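4.2 Returns of winter footwear 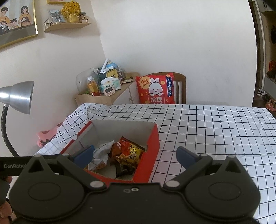
Figure 3. Hand-held gripper at an open cardboard box with a white interior and red outer walls.

We looked at 1,429 orders for insulated boots placed with the Uvstead shop in December. Of these, 442 were sent back. Fit was the reason most often given, mainly tightness across the instep when worn with thick socks. Warmth came up far less – 85 returns in all – and most of those were for the Ellwood ankle boot, which has a thin felt liner.

Buyers who had read the sizing note before ordering sent back fewer pairs. Prins and Bassi found the same for walking shoes, although their note was longer and included a foot chart. We did not test the chart.

Five orders were left out of the later tables as the size had not been recorded. Returns of the Barbieri boot are treated separately in section 4.3, as its sizing was changed part way through the month.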